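작업대 덮개용지 자주 묻는 질문
Fedwood 문구·작업용지 고객지원

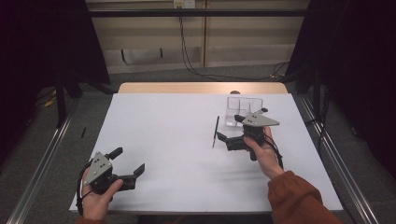
덮개용지는 책상 상판의 긁힘과 잉크 번짐을 줄이고, 펜이나 칸막이 정리함 같은 소형 문구의 위치를 눈으로 구분하기 쉽게 하는 용도의 대형 낱장 용지입니다. 아래 답변은 Ovis 용지 전 규격에 적용됩니다. 규격별로 다른 사항은 해당 항목에 따로 표기했습니다.

최종 수정: 2020년 8월 17일

1. 규격은 어떻게 됩니까?
기본형은 790 × 1,150mm입니다. 평량은 115g/㎡와 185g/㎡ 두 종류입니다. 필기 위주라면 115g, 정리함을 자주 옮기거나 칼질 없는 가벼운 조립 작업을 한다면 185g을 권장합니다.

2. 상판보다 용지가 작아도 됩니까?
됩니다. 앞쪽 모서리를 기준으로 맞추고 남는 부분은 뒤쪽에 두십시오. 앞쪽에 상판이 드러나면 소매와 손목이 용지 끝단에 걸려 말림이 생깁니다. 뒤쪽에 상판이 띠 모양으로 남는 것은 사용상 문제가 없습니다.

3. 상판보다 용지가 크면 접어서 씁니까?
접지 말고 재단하십시오. 접은 선은 펴지지 않으며, 그 위에서 펜이 굴러갑니다. 재단 시 상판 치수보다 가로세로 각각 4mm 작게 자릅니다.

4. 고정은 어떻게 합니까?
네 모서리 안쪽에 저점착 테이프를 붙입니다. 목재 상판에는 일반 양면테이프를 사용하지 마십시오. 도장면이 벗겨질 수 있습니다. 용지 윗면에 테이프를 덧붙이는 방식은 손이 지나가는 자리에서 들뜨므로 뒷면 부착을 기본으로 합니다.

5. 색상은 흰색만 있습니까?
백색, 연보라 기미가 도는 백색, 연회색이 있습니다. 검은 펜이나 어두운 색의 작은 부품은 세 색상 모두에서 잘 구분됩니다. 투명 플라스틱 정리함은 윤곽이 바탕에 묻히는 경우가 있어 연회색이 유리합니다.

6. 투명 정리함을 올려 두어도 자국이 남지 않습니까?
빈 정리함은 문제가 없습니다. 내용물을 채운 상태로 장기간 같은 자리에 두면 115g 용지에는 바닥 테두리 자국이 남습니다. 주 1회 위치를 옮기거나 185g 용지를 사용하십시오.

7. 정리함은 어디에 두는 것이 좋습니까?
자주 쓰는 손 쪽의 뒤편을 권장합니다. 앞쪽 중앙은 필기와 조작 공간으로 비워 둡니다. 정리함 뒤에 둔 작은 물건은 앉은 자세에서 가려지므로 칸 안에 넣어 두십시오.

8. 펜 잉크가 아래로 배어 나옵니까?
유성 볼펜과 중성펜은 두 평량 모두 배어 나오지 않습니다. 유성 마커는 115g에서 뒷면까지 스며듭니다. 만년필은 잉크 종류에 따라 차이가 있으므로 모서리에 먼저 시험하십시오.

9. 용지가 말린 상태로 도착했습니다.
지관 포장 제품은 개봉 후 반대 방향으로 느슨하게 되말아 하룻밤 둡니다. 다리미 사용은 변색의 원인이 되므로 금합니다.

10. 교체 주기는 얼마입니까?
정해진 주기는 없습니다. 표면 보풀이 펜촉에 걸리거나 모서리가 찢어지면 교체하십시오. 뒷면은 코팅이 없어 뒤집어 쓸 수 있으나 필기감이 다릅니다.

11. 대량 주문이 가능합니까?
200매 이상은 Plalcombe 물류창고에서 직접 출고합니다. Kneath 매장에서는 낱장과 10매 묶음만 취급합니다. 9월 출고분부터 재단 서비스를 함께 신청할 수 있습니다.

12. 반품 조건은 무엇입니까?
미개봉 제품에 한해 수령 후 14일 이내에 가능합니다. 재단한 제품은 반품되지 않습니다.

제품 사양 문의: 용지 담당 Ynyr Lougher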